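4.2 Equipment selection and cost planning

The budget for the Skernness site had to cover both collection hardware and the furniture and household objects handled during collection. We compared two options. The first was a pair of fixed arms with leader controls, quoted by Kamus. The second was a set of hand-held grippers carried by an operator, which need no arm until the trained policy is tested. The second option let us open more stations for the same money, and it was chosen in April after a short trial.

Each station was planned as one pair of grippers, printed marker cubes, a head-mounted camera, gloves and a power strip. We ordered 12 pairs from Bíró and kept 2 of them as spares. Marker cubes were budgeted as consumables, as their faces scuff and must then be reprinted. Floor space cost nothing extra because the stations share a room with ordinary office desks.

Large objects affected the plan more than we expected. A coat rack or a shelving unit cannot be kept on a table, so tasks of this kind are done standing, with both grippers on the object (Figure 3). Storage for such items was added as a separate line in the second draft of the budget.

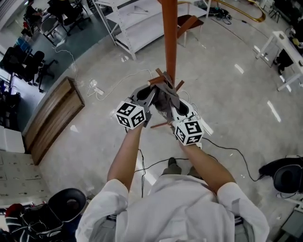

Figure 3. Two-handed work on a wooden coat rack with hand-held grippers. Each gripper carries a cube with square marker patterns.

4.3 Running costs

Operator time was by far the largest running cost. We planned for 100 hours of recording per station and ended with 154 at the busiest one – mostly due to repeated takes with tall objects. Eglė Krūmiņa kept the purchase records used in this section.

Repairs were cheaper than planned. Finger pads and cables made up most of the orders, and the Trodach service contract was not renewed. A site of similar size should set money aside for pads, cables and gloves before paying for a contract. Prices in this section are those in force on 2022-07-30 and do not include shipping.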